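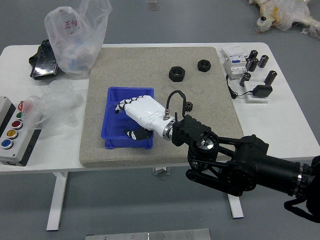

La mano, con los dedos dentro de la bandeja azul, sobre la mesa del taller de Clastia. Noviembre de 2022.

El taller compartido Clastia ha presentado a sus socios el brazo con mano humanoide que uno de sus grupos monta desde agosto, y la presentación dejó más preguntas que respuestas. El proyecto, bautizado Fiso, aspira a convertirse en un ayudante de banco capaz de ordenar piezas sueltas y acercarlas a quien trabaja. De momento, según admite el propio grupo, cada movimiento se prepara a mano y se lanza desde un ordenador.

La cuenta publicada en el tablón del taller cifra el gasto en 1223 euros. La cantidad ha llamado la atención entre los socios, y con motivo: no incluye la mano, que llegó cedida, ni las horas de quienes la han montado. Tampoco aparece el precio de los motores del brazo, comprados de segunda mano en un lote cuyo recibo no se ha mostrado. Presentar esa cifra como el coste de un robot doméstico, como hace la hoja informativa repartida en la puerta, es cuando menos generoso.

El grupo asegura que Fiso completó 43 agarres en sus pruebas internas. No dice de cuántos intentos. Preguntado por ello durante la sesión, respondió que los primeros días no se llevó registro y que el recuento empezó cuando el sistema ya era estable. Sin el total, el dato sirve de poco, y menos aún para compararlo con otros montajes de aficionados que sí publican sus fallos.

También está por aclarar qué se entiende por agarre. La hoja habla de «manipulación de piezas pequeñas de uso corriente», pero la lista de objetos empleados no figura en ninguna parte. En la mesa de trabajo hay dos tuercas hexagonales negras de distinto tamaño, varios condensadores cilíndricos y un interruptor automático, materiales muy distintos entre sí en peso y en forma. Coger una tuerca grande y coger un condensador tumbado no plantean el mismo problema, y un resultado conjunto que los mezcle dice poco de cualquiera de los dos.

El software de control lleva el nombre de Dredix y es obra del mismo grupo. Se anunció como código abierto en agosto. Al cierre de esta nota, el repositorio contenía un archivo de instrucciones y los planos de una pieza de sujeción, sin una sola línea del programa. Los responsables prometen subirlo «cuando esté limpio», una fórmula que los habituales de estos talleres conocen bien.

La parte más sólida es la mecánica. La unión entre la mano y la muñeca se hace con una brida metálica plateada, unida a un bloque negro con aletas, y quienes han trabajado con ella coinciden en que no presenta holgura apreciable. El cableado es otra historia. Un cable negro sale de la muñeca y forma un arco por encima antes de bajar hacia el bloque, y otro cuelga en bucle de la parte baja del brazo. Varios socios pidieron que se recojan en una funda antes de aumentar la velocidad. El grupo lo ha anotado, sin fecha.

Más delicada es la cuestión de la seguridad. El reglamento de Clastia exige que toda máquina con movimiento propio tenga una parada accesible y señalizada. En un extremo de la mesa hay una caja gris con cinco pulsadores de colores, dos de ellos rojos, y un plástico transparente arrugado tapa parte de uno de los rojos. El grupo no ha entregado todavía el esquema que debe indicar qué hace cada botón, y el taller lo reclama como condición para permitir sesiones con público.

Detrás del proyecto asoma además un interés comercial. La tienda de componentes Farooqui, proveedora habitual del taller, estudia vender el conjunto como kit de montaje en 3 versiones, según la hoja informativa. No hay precios ni plazos, y la tienda se ha limitado a confirmar que existen conversaciones. Algunos socios recuerdan que las cuotas pagan la luz, las herramientas y el local, y quieren saber qué recibiría Clastia si el kit llega a venderse. La respuesta, por ahora, es que se hablará más adelante.

El taller ha dado al grupo un plazo para entregar el esquema de la caja de mando, el registro completo de pruebas y el código de Dredix. Hasta entonces Fiso seguirá en su mesa y solo podrá utilizarse con un miembro del grupo presente. La próxima demostración abierta no tiene fecha.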